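4. What the pickers told us: findings from the returns room at Haltard

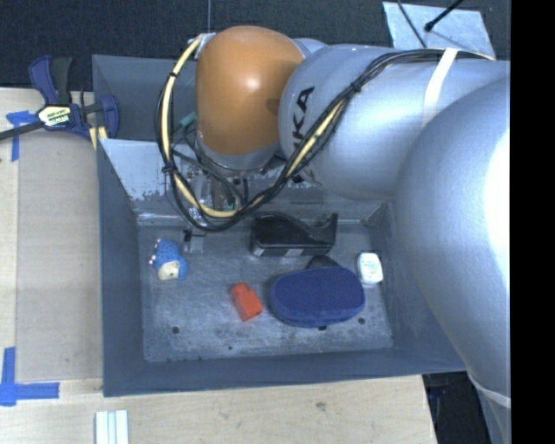

Figure 2. Work at the sorting bin, returns room, Haltard.

Before the arm came, returns at Haltard were a job for two people at a long table, and everyone we spoke with described that table fondly, as the place where you heard the news. Parcels were opened at one end and sorted at the other, and in between there was a good deal of talk. We mention this first since our interviewees nearly always did, even when our opening question had been about something else entirely (shift lengths, usually, or sore wrists).

4.1 From handling to watching

The robot takes mixed returns out of a bin one at a time. What goes into that bin on a given morning can be almost anything small enough to fit: toys, zippered cases, desk supplies, little tubs of this and that. The people on the shift load the bin, keep an eye on the picks, and step in when an item has been tried several times without success. Over the study period we logged 2000 picks, of which 168 ended with a person reaching for the item instead. That may sound like a small share, and the managers at Haltard were pleased with it, but the workers talked about those 168 far more than about all the rest put together.

Brenda Sedgwick, who had sorted returns by hand for many years before the change, told us she had never thought of herself as knowing anything special. "Then I'd watch it go after something soft from the wrong side and I'd catch my own hand moving," she said. "I knew where to hold it. I just never had to say so before." Several of her colleagues said much the same, and over time they began spreading soft goods apart as they loaded, and turning hard, shiny things so that a flat side faced up. No written procedure asked for this. It was passed along by word of mouth, and by July even the newest people on the shift were doing it without being able to tell us where they had picked it up.

4.2 Who gets to call it a failure

A second matter, and one we hadn't planned to study at all, was the logbook. When a pick was abandoned, the worker on duty chose a reason from a short list supplied by Erno, the firm that maintains the cell. Pushpa Kanaujia pointed out, very patiently, that the list had several entries for a badly placed item and only one for a poor grasp, so that on paper the person loading the bin nearly always came out at fault. We went back through the entries with her and found 71 where her own handwritten note disagreed with the reason on the list. The wording was revised after a meeting on Sat 25 March, and the notes column was made wider, which she had also asked for.

4.3 Company and quiet

Wrists and shoulders were better, and we want to say so plainly, for people were grateful. Malcolm Goodall told us he had gone back to gardening on his days off. But he now worked most of his shift alone, and he missed the table. Ginette Lavoie, on the other hand, liked the quiet very much and said she would not trade back for anything. We return to this difference in Section 5, where we compare Haltard with the Susden site, whose returns team kept its shared table and placed the robot at one end of it.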